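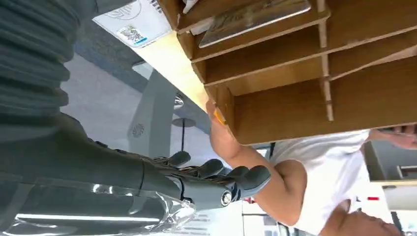

4.2 Legibility of shelf labels behind clear covers

The second part of the study looked at covered shelf labels in the seed stores at Basgate and Druvberg. Both stores keep their stock in paper packets, filed in drawers with a printed label on the front. Staff at Basgate slide each label into a clear plastic holder. Druvberg used bare card until November, when the older drawers were fitted with the same holders.

We checked 126 labels in each store. A label was scored as legible if a reader standing at the marked line could read out the variety name and the lot code without moving the head. All labels were set in the same typeface and printed on matte white card. Readers were staff members from the other store, so they did not know the drawer order. 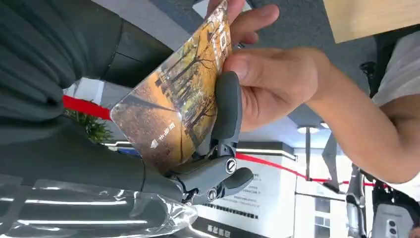
Scores were lower for covered labels in both stores, and the lot code failed more often than the variety name. The code is set smaller and sits near the lower edge, where the holder curves outward. Replacing worn holders with new ones did not change this. Turning off the row of lamps nearest the drawers did, but it left the aisle too dark to work in.

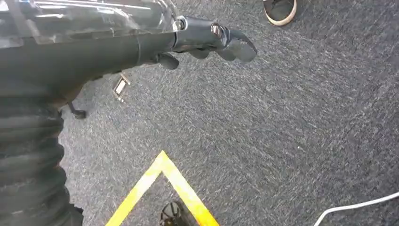 Glare was the most common cause of failure at Druvberg. The lamps there hang directly over the aisle, and most of the holders are tilted slightly upward. Clear plastic with a gloss finish returns bright light in streaks and white highlights, and darker parts underneath show through only faintly (Figure 3). On a label, a single streak is enough to hide a digit. The matte covers supplied by Ağca spread the light more evenly but made all of the print a little grayer.

Readers were also asked which type of cover they would choose for daily use.

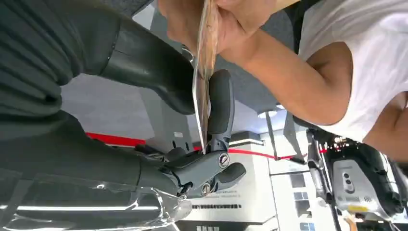

One reader at Basgate answered that she would take the covers off altogether and reprint the labels every spring, as the codes change by then anyway. Others wanted to keep a cover for the lowest drawers, which are splashed when the floor is washed. The Konard guidelines on seed storage leave the choice to the store.

7 shares | 2 comments

© May 2020 Druvberg Seed Storage Papers. Contact | Back to top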